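Looking after laptop batteries at home

A laptop left on mains power at 100 per cent ages faster than one kept lower. If the maker's software has a charge limit, turn it on.

Before storing a spare machine, charge it to half, shut it down fully and unplug it. Check it every 2 months and top up if the level has dropped below 15 per cent.

Keep vents clear when charging - a hard, flat surface is best, never a duvet.

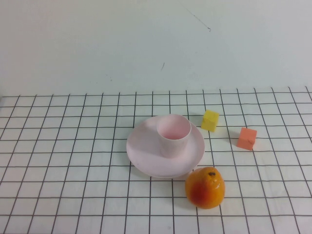
Swollen batteries must not be pressed, pierced or charged again. Take them to a battery recycling point.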